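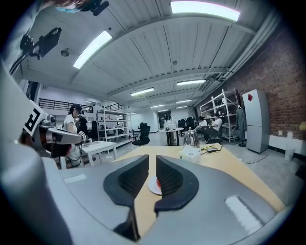

Casi todas las preguntas que nos llegan sobre las asambleas vecinales del distrito son las mismas, y nos parece justo contestarlas por escrito para que no tengáis que esperar a que alguien coja el teléfono. Participar en la política del barrio da un poco de respeto la primera vez, lo sabemos de sobra, porque todos hemos sido esa persona sentada en la última fila que no se atreve a levantar la mano. Lo nuestro se parece más a una sobremesa que a un pleno: un hervidor plateado encima de una mesa de madera clara, gente que llega con el abrigo puesto y un orden del día que casi nunca se cumple en su orden. Si después de leer todo esto os queda alguna duda, escribidnos y os contestamos con mucho gusto.

## Sobre venir por primera vez

**¿Tengo que estar empadronado en el distrito para asistir?**

Para asistir, no. Puede venir quien quiera, también quien trabaja aquí y vive en otra parte, o quien se acaba de mudar y todavía anda con los papeles. Para votar las propuestas sí pedimos vivir en el distrito, y nos basta con vuestra palabra y una firma en la hoja de entrada.

**¿Hay que pertenecer a algún partido?**

¡Para nada! Entre nosotros hay militantes de varios partidos, exmilitantes desengañados y muchísima gente que no ha pisado una sede en su vida. Lo único que pedimos es que, si venís a hablar en nombre de una organización, lo digáis al empezar el turno.

**¿Cuándo os reunís?**

Los domingos a las 11 de la mañana, menos en agosto. Solemos acabar antes de comer – con el presupuesto de marzo no hubo manera, y pedimos disculpas otra vez a quienes tenían la paella en marcha.

**¿Puedo ir con niños?**

Sí, y nos encanta. Traed colores o un cuento, que los debates sobre aparcamiento se les hacen largos (y a los mayores también).

## Sobre las propuestas

**¿Cómo presento una propuesta?**

Escribidla en una página, con vuestro nombre y un contacto, y enviadla o entregadla en mano al menos nueve días antes de la asamblea. No hace falta lenguaje jurídico. Una de las mejores que hemos recibido, la del paso de peatones de la calle Hájek, venía a lápiz y con un dibujo.

**¿Cuántos apoyos necesita?**

Trece firmas de vecinos para entrar en el orden del día. Podéis recogerlas allí mismo, durante la asamblea anterior, que es lo que hace casi todo el mundo.

**¿Y si no sé redactarla?**

Domingo Núñez se queda después de cada reunión a echar una mano con los textos. Tiene mucha paciencia y una letra bastante mala, así que repasad la versión en limpio antes de firmarla.

**¿El ayuntamiento está obligado a hacer lo que votamos?**

No, y preferimos decirlo claramente. Lo que aprobamos se traslada a la junta del distrito, que debe responder por escrito, pero la decisión final es suya. De las 24 propuestas que hemos enviado hasta ahora, unas cuantas han salido adelante, otras duermen en un cajón y dos nos las devolvieron por defecto de forma. Insistimos con todas.

## Sobre los turnos y las votaciones

**¿Cuánto tiempo puedo hablar?**

Dos minutos por intervención, con derecho a una réplica. Modera Bakari Simiyu, que avisa con un gesto cuando se acaba el tiempo y, si hace falta, con dos.

**¿Se vota en secreto?**

Normalmente, a mano alzada. Si una sola persona pide voto secreto, se hace con papeletas y no hay que explicar el motivo.

**¿Puedo votar sin estar presente?**

De momento no. Hemos probado una plataforma que se llama Skavinow para hacer consultas previas y sirve para ir tomando el pulso, pero esos resultados no cuentan como votos.

**¿Dónde leo las actas?**

En el tablón del local Eteck y en nuestra lista de correo. Si encontráis un error en algo que dijisteis vosotros, avisad y se corrige en la siguiente reunión.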